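Mitdale Community Help > Hobbies and Crafts > Paper

How do I keep the layers of a folded paper garland from going limp?

Asked by Gilani_home

I'm making a long garland of folded paper triangles for my sister's party and I'm so excited about it, but the first batch sagged after one night on the wall. I used plain copy paper and a glue stick. Is there a better paper, or am I folding it wrong? I want really loud colors if I can get them!

2 answers - 1,074 views

Answer from Sadia Abbasi

Oh, garlands are my favorite thing to make! Copy paper is your trouble. It's too thin to hold a crease once the air gets damp. Go for a heavier matte sheet, something that bends in a soft curve when you stand it up and doesn't flop over. Hot pink looks fantastic against almost any wall.

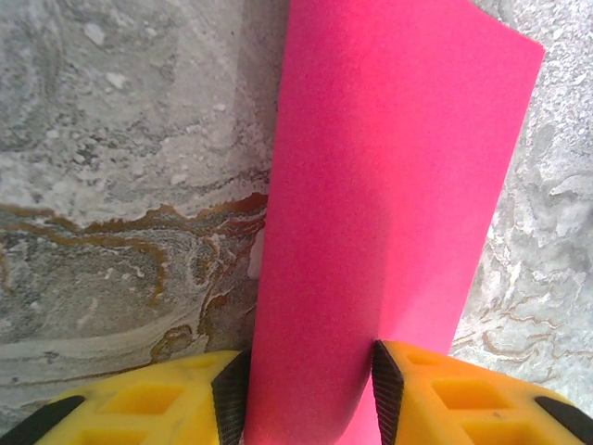 Page last changed: October 2024

Next, the fold. Find the grain first. Bend the sheet gently one way, then the other - the easier bend runs with the grain. Put your main crease along that direction and it comes out clean. Score it with an empty ballpoint pen and a ruler, then press it down with the back of a spoon.

I made 16 triangles for the hallway in August and they stayed crisp right through a very sticky month. I strung them on cotton thread with a dab of white glue inside each fold. Let the glue dry flat under a book before you hang anything! I rushed that the first time and ended up with a wavy mess. 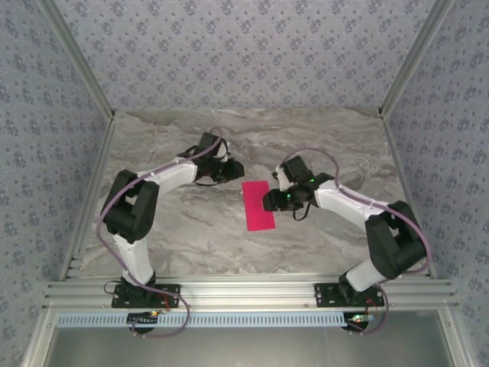

If your wall is already busy, stick to one or two colors so the shapes show up. Mine hung over an old striped wall, and the mixed-color version just vanished. The all-pink one looked like a party by itself.

Answer from Draritz

cardstock. glue stick is fine if you press hard enough. I get mine from Gimus, the paper shop next to the library, they sell single sheets 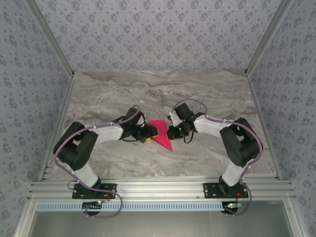 Can I reuse the garland next year?

Store it flat with the thread wound around a piece of cardboard, and keep it out of the sun. Bright pinks fade fast in a window. If a crease has opened up, go over it again with the spoon before you hang it.

Reply from Gilani_home

Thank you both!! Went to Gimus and came home with way too much cardstock. The scoring trick is great, my folds look so sharp now. Still working out how to hang it over the doorway without tape marks, so if anyone has a favorite hook please post it.

Was this page helpful? 2 people found this helpful

More in Paper: Cutting neat circles without a compass - Drying flat after gluing - Which side of crepe paper goes out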